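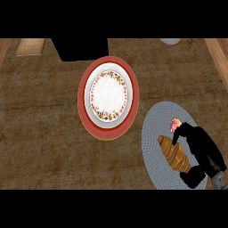

From: Archana Dhillon
To: catering-staff list
Date: May 17, 2026
Subject: Re: Robot arms on the plating line at Drornach

Dear colleagues,

I am writing in reply to the message from Rosaire Morin, quoted below, and on behalf of the Operations Office. The points raised have been discussed with Josée Li, who leads the automation work, and with Ecaterina Surdu for the staff side. The position set out here has been agreed by all of us.

On Rosaire's first point, no post at Drornach will be removed as a result of the arms. The 59 members of staff at the site keep their present grades and contracted hours. The breakfast service is the only service affected in the first stage, and within it only the placing of bread and pastries on the plate. Hot food, fruit, special diets and all work with knives remain with staff. Any proposal to go beyond this will be brought to the list before a decision is taken.

On the second point, we accept that the January notice was not clear enough. It spoke of "support at the plating stage" without saying whose tasks would change. For the 3 people who now plate pastries on the early shift, the change is considerable. They will set out the places, keep the arms supplied, check each plate before it leaves and take over by hand when an arm stops. This is a different kind of attention from plating, and several of those who tried it at Campbell found the first weeks more tiring than the work they had done before. The rota will therefore allow for a change of task every 2 hours, and no one will be asked to watch an arm for a full shift.

Training will take place in paid time. Part of it uses the simulated table prepared by Josée's group, in which the arm works among placemats, a plate and a croissant laid out much as they would be for a guest. Staff will be able to stop the arm, move the items and see how it behaves when a plate is not where it is expected. We would ask everyone on the early shift to complete this part before going on to the line itself. Those who prefer to be trained in a small group, or with a colleague present, should say so to their supervisor.

On the third point, concerning records, the system keeps a log of stops and of the reason entered for each. The log will be used for maintenance and for planning the line. It will not be used in appraisals, nor to compare one member of staff with another. Ecaterina has asked that this be put in writing in the site agreement, and it will be.

I should add a word on speed. The Skilotville kitchen sends out 200 breakfasts in a morning and some colleagues have assumed that Drornach will be held to the same number. It will not. The two kitchens are laid out differently, and the pace at Drornach will continue to be set by the shift lead.

A revised draft of the site agreement is with Ecaterina. Comments may be sent to her or to this list. Anyone who would sooner raise a matter in private may write to me directly.

Yours sincerely,

Archana Dhillon
Operations Office, Nelar Catering

On behalf of the early shift, Rosaire Morin wrote:

> Dear all,
>
> The early shift has read the notice about the arms and
> would be grateful for a written reply on the following.
>
> First, whether any posts or hours at Drornach will be lost,
> now or at a later stage.
>
> Second, what those of us who plate pastries will be doing
> once an arm does it. The January notice does not say. Some
> of my colleagues have done this work for many years and
> take pride in how a plate looks when it goes out. They would
> like to know whether their view will still be asked for.
>
> Third, what the machine records, who reads it and how long
> it is kept.
>
> We are not opposed to trying the arms. We do ask that the
> answers come before the training dates are fixed.
>
> With regards,
> Rosaire Morin

P.S. I see that I have not answered Rosaire's question on how long the log is kept. Sheldon Gauthier is confirming the period with the supplier and will write to the list himself. The training dates will not be fixed until he has done so.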